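Folding jeans

Folding jeans is the everyday practice of laying denim pants flat, doubling them lengthwise so that one leg rests on the other, and then bringing the hem up toward the waist. Denim is a wonderfully cooperative cloth for it, sturdy enough to hold a crease without any pressing!

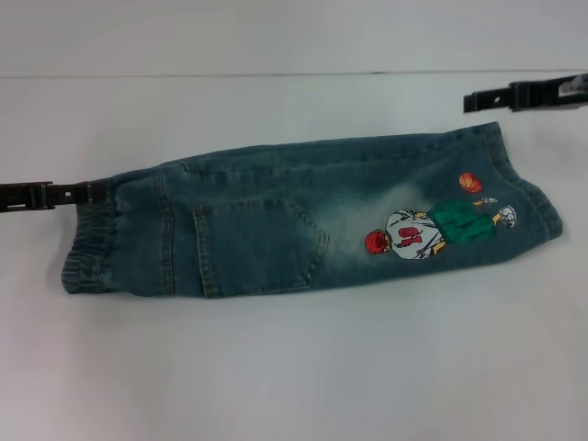

Children's jeans follow the same steps on a smaller scale. An elastic waistband gathers the cloth into puckers, so the top end stays springy and a bit thicker than the leg. Many folders smooth it by hand before the final turn. Embroidered patches, a cheerful feature of kids' denim, are usually left facing out.

The upright fold, in which the pants are turned in 3 parts and stood on edge, is a favorite for shallow drawers. Adult pairs are more often stacked flat on a shelf.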